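Chapter 7
Local Councils and the Upkeep of Shared Housing

Learning goals
After reading this chapter, you should be able to explain how a local council divides responsibility for shared housing, describe the main steps in a repair request, and read a simple housing budget.

7.1 Who is responsible?

When a council owns an apartment building, it takes on duties that a private owner would otherwise carry. It must keep the roof, the outer walls, the stairways and the heating system in working order. Tenants, for their part, are expected to pay rent, report damage promptly and look after the inside of their homes. Most disputes between tenants and councils begin where these two sets of duties meet. A leaking window, for instance, may be treated as part of the outer wall in one town and as part of the apartment in the next.

The town of Clelen is used throughout this chapter. Its council owns 3,297 homes, of which 664 are in the Lykkegaard district. The district was built in 2 stages, and the older stage contains 373 homes. Because the two stages were built under different rules, the council keeps a separate repair plan for each - a point that will matter when we turn to the budget in Section 7.4.

The written agreement between the council and the tenant is called the tenancy agreement. It lists the fixtures that belong to the building and states who must repair them. Furniture brought in by the tenant is normally left out. Where a home is rented furnished, the agreement should have an inventory attached, and both parties should sign it before the keys are handed over.

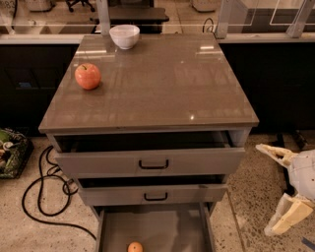 Figure 7.1 A drawer cabinet with a glass-covered top. Movable furniture is listed in the inventory of a furnished home.

7.2 How decisions are made

Elected members set housing policy, and paid staff carry it out. In Clelen, the members vote on the housing budget each February. Staff then prepare a work schedule, which is published at the town hall and sent to the tenants' association in each district. Members may question the schedule at a public meeting, but they do not direct individual repairs.

Some councils hire an outside company to manage repairs. Clelen made such a contract with a firm named Wiria, which answers calls from tenants and sends out repair crews. The council remains the landlord under this arrangement. If a repair is late or poorly done, the tenant's complaint is still made to the council, and it is the council that must reply in writing.

The neighboring town of Ernon chose to keep its own repair staff. Section 7.3 compares the two approaches and considers what each asks of elected members, who must judge results they rarely see at first hand.

Key terms
Tenancy agreement - inventory - fixture - work schedule - tenants' association

Before you read on
Find out which office in your own town receives housing complaints, and note whether its procedure is available to the public in writing. Keep your notes for the activity at the end of Section 7.3.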